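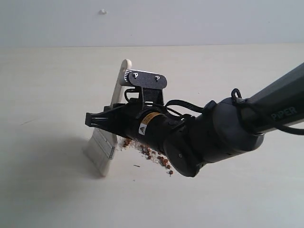
Knut Schwerdtfeger: Entreguei as chaves em agosto e continuo sem perceber uma coisa. O desgaste normal das paredes sai da caução ou não?

Não sai. O desgaste que resulta de viver numa casa fica por conta do proprietário, e é assim em todos os contratos geridos pela Dendora. O que pode sair da caução são os danos, e a diferença entre uma coisa e outra ocupa boa parte desta página.

Perguntas frequentes sobre paredes, bancadas e entrega da casa
Dendora – gestão de arrendamentos
Última atualização: 22 de outubro de 2025

ANTES DE ENTRAR

Quando recebo o auto de estado da casa?
No dia da entrega das chaves. O auto é preenchido divisão a divisão, com uma linha para as paredes, outra para o teto, outra para o pavimento e outra para os móveis fixos. Assina o inquilino e assina a Dendora. Cada parte fica com uma cópia.

Encontrei um defeito que não está no auto. O que faço?
Tem 17 dias a contar da entrega das chaves para nos escrever. Junte uma fotografia de perto e outra em que se perceba em que divisão está o defeito. Respondemos por escrito e a sua mensagem passa a fazer parte do auto. Depois desse prazo também recebemos a informação, mas já não a podemos tratar como estado inicial.

A casa vai ser pintada antes de eu entrar?
Depende. Se a última pintura for recente e as paredes estiverem em condições, não se pinta. Quando há pintura marcada, a data vem no contrato. Se não vier no contrato, não conte com ela.

Posso escolher a cor?
Só quando a pintura for paga por si e o proprietário autorizar por escrito. As casas são entregues em branco ou em cinzento muito claro. Na zona do Ivau todas as casas usam a mesma tinta, e a referência está na última página do contrato.

FUROS, GANCHOS E BUCHAS

Posso furar as paredes?
Pode, dentro de limites. Furos pequenos para quadros, espelhos e cortinados são permitidos nas salas e nos quartos. Não são permitidos:
– nos azulejos da cozinha e da casa de banho (nas juntas também não);
– nas portas e nos aros;
– por cima ou por baixo de tomadas e interruptores, na mesma vertical;
– nas paredes exteriores, incluindo as da varanda.

E prateleiras ou um televisor na parede?
Peça autorização antes. Precisamos de saber a parede, o peso e o tipo de fixação. A resposta costuma demorar alguns dias e quase sempre é positiva, mas há paredes em gesso cartonado que não aguentam.

A casa já tinha ganchos e buchas quando entrei. Tenho de os tirar?
Não. O que estava na parede à entrada pode ficar na parede à saída. Verifique se aparece no auto. Se quiser tirar um gancho antigo, tape o furo como se fosse seu.

Como devo tapar um furo?
Retire a bucha com um alicate, sem alargar o furo. Limpe o pó, aplique massa de reparação com uma espátula estreita e deixe secar o tempo indicado na embalagem. Lixe com lixa fina até não sentir relevo ao passar a mão. Em furos fundos são precisas duas aplicações, a segunda só com a primeira bem seca. Não use pasta de dentes nem silicone – a tinta não agarra ao silicone e a pasta de dentes racha.

Tenho de pintar por cima?
Se tiver a tinta certa, sim, um retoque pequeno com pincel. Se não tiver, deixe a massa lixada e limpa e avise-nos. Um retoque com o branco errado vê-se mais do que a massa e obriga muitas vezes a pintar o pano de parede inteiro.

As tiras adesivas são melhores do que os furos?
Nem sempre. Em tinta antiga, a tira arranca a camada toda e leva às vezes um bocado de estuque. Foi o que aconteceu à Genowefa Górecki, que pediu para deixarmos o caso dela nesta página: quatro tiras, quatro buracos do tamanho de uma moeda. Se usar tiras, puxe-as para baixo, junto à parede e devagar.

DESGASTE E DANOS

O que conta como desgaste normal?
Marcas leves de móveis encostados, tinta amarelecida, a sombra clara onde esteve um quadro, pequenos vincos e manchas de uso em superfícies que são tocadas todos os dias. Também os furos pequenos bem tapados.
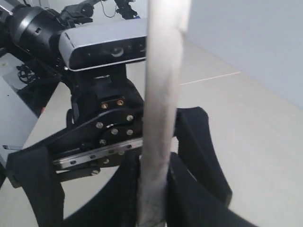

Superfície cinzento-clara com vincos ligeiros e manchas.

O que conta como dano?
Furos abertos ou mal tapados, riscos fundos, queimaduras, desenhos a caneta ou marcador, bolor por falta de ventilação quando a casa tem janelas que abrem, e tinta de outra cor sem autorização. Gordura acumulada na parede da cozinha conta como falta de limpeza e é cobrada como limpeza, que fica mais barato do que pintar.

Quem decide?
A vistoria é feita pelo Ryszard Baran ou pela Genowefa Borkowska, com o auto de entrada na mão. O inquilino pode estar presente e deve estar, se puder. Se não concordar com alguma linha, escreve isso mesmo no auto de saída antes de assinar. A partir daí o valor em causa fica retido até haver acordo, e o resto da caução é devolvido no prazo normal.

Quanto custa reparar uma parede?
A tabela em vigor é esta:
– furo mal tapado, por unidade: 19 euros;
– retoque e pintura de um pano de parede: 115 euros;
– pintura da casa inteira: por orçamento.
O trabalho é feito pela Śliwiński e a fatura segue sempre para o inquilino, mesmo quando o valor é descontado na caução. Se preferir contratar outra pessoa, pode, desde que a reparação esteja pronta no dia da vistoria.

Já houve cauções retidas por inteiro?
Sim, poucas. A reparação mais cara que tivemos até hoje ficou em 3179 euros e envolveu uma sala pintada de preto, teto incluído.

MESAS E BANCADAS

As bancadas e as mesas fixas fazem parte do auto?
Fazem. Em muitas casas há uma bancada de trabalho encostada à parede do quarto ou da sala, e essa bancada é do proprietário. Não pode ser desmontada nem forrada com papel autocolante.

Como se limpa um tampo laminado?
Primeiro tire o pó e as migalhas a seco, com um pincel largo ou uma escova macia. Esfregar grãos com um pano molhado risca o tampo. Depois passe um pano de microfibra húmido com uma gota de detergente da loiça, e a seguir outro só com água. Seque logo, sobretudo na junta com a parede.

Que produtos devo evitar?
Lixívia, acetona, esfregão verde e cremes abrasivos. Também as ceras para madeira maciça, que no laminado deixam uma película baça e pegajosa. Vários inquilinos usam o Pliketti em nódoas de caneta e não temos queixas, mas experimente sempre num canto escondido.

Como trato a junta entre o tampo e a parede?
Com pouca água. É por aí que entra a humidade, e um tampo inchado já não volta ao sítio. Passe o pano ao longo da junta e seque com papel de cozinha.

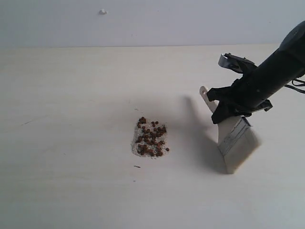 Se a junta tiver silicone e este estiver a descolar, não arranque. Avise-nos e mandamos refazer, sem custos para si. Se não tiver silicone nenhum, deixe como está. Há casas em que o tampo foi simplesmente encostado e a folga é tão pequena que vedar não compensa.

Posso pousar panelas quentes na bancada?
Não. Use uma base. As marcas brancas de calor não saem e contam como dano.

Um risco superficial é motivo de desconto?
Riscos finos que só se veem contra a luz entram no desgaste. Se a unha prender no risco, é dano.

NO DIA DA SAÍDA

Com que antecedência marco a vistoria?
Assim que souber a data em que deixa a casa. O Kacper Brzozowska trata das marcações e tem a agenda mais livre a meio do mês. A vistoria demora roughly uma hora num T2 vazio.

A casa tem de estar vazia?
Tem. Com móveis encostados não conseguimos ver as paredes e a vistoria fica adiada. Os móveis que já lá estavam ficam na divisão onde estavam à entrada.

E limpa?
Limpa como a recebeu. As falhas mais comuns são o filtro do exaustor, a calha das janelas de correr, o topo das portas e o pó da lixa que fica no rodapé depois de se taparem os furos. Aspire o rodapé no fim.

Quando recebo a caução?
Até 30 dias depois da vistoria, por transferência. Confirme o IBAN no auto de saída. Se houver descontos, recebe antes a lista com o valor de cada um.

Perdi a minha cópia do auto de entrada. E agora?
Peça outra por correio eletrónico, indicando a morada da casa e o nome que está no contrato. Enviamos o documento digitalizado, com as fotografias e com as mensagens que nos tenha mandado nos primeiros dias.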